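Section 4. Preparing a Station for Visitor Demonstrations
Vemton Two-Arm Teleoperation Station, Set-up Guide
Issued by Nuteck, Wostdale

4.1 Scope

This section covers stations shown to visitors during open days and scheduled demonstrations. It assumes that installation (Section 2) and arm calibration (Section 3) are complete. For unattended display with the arms parked, see Section 6.
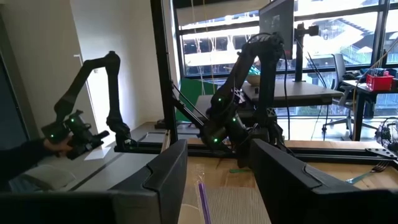
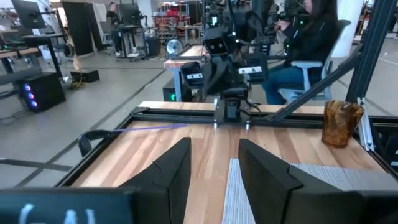
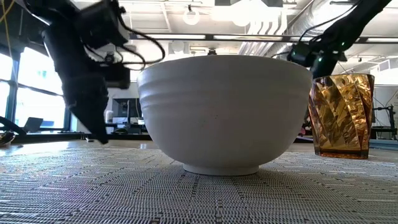

Demonstration stations with tabletop items

4.2 Before visitors arrive

1. Check that all frame bolts and table clamps are tight.
2. Route cables clear of the follower arms. Move each arm slowly through its full range and confirm that no cable pulls tight.
3. Tape down any floor cable that crosses the visitor route.
4. Mark the visitor line 136 cm from the table rail. If two stations face each other, mark both and keep the space between them closed.
5. Power on the station and allow 20 minutes for warm-up.
6. Place the demonstration items on the table. Tableware, straws, and bags are suitable. Do not use filled containers.

CAUTION: Glass and ceramic items can break if the grip limit is set too high. Use the DEMO profile, which limits payload to 300 g. Weigh heavier bowls before use.

Note: The profile is lost if the controller is restarted. Load it again before the next group.

4.3 Running the demonstration

1. Seat the operator with both leader handles within easy reach.
2. Match the leader arms to the pose of the follower arms – a mismatch produces a sudden move when the link is engaged.
3. Confirm that no one is inside the visitor line.
4. Engage the link and raise both arms clear of the table.
5. Perform the pick-and-place sequence at reduced speed. Repeat at normal speed if the group has time.
6. Return both arms to the rest pose and disengage the link.

WARNING: Keep hands out of the workspace while the link is engaged. If an item falls, disengage first, then pick it up.

4.4 Visitors at the controls

Visitors may operate the leader arms only with a trained operator at the emergency stop. One visitor at a time. Remove breakable items before handing over the controls.

If the follower arm stops and the controller shows code 1672, the arm has reached a joint limit. Disengage the link, return the leader arm to the rest pose, and start again from step 2 of 4.3.

4.5 Closing down

Park the arms, switch off the station, and record any faults on the Padilla checklist supplied with the controller. Keep completed checklists with the station.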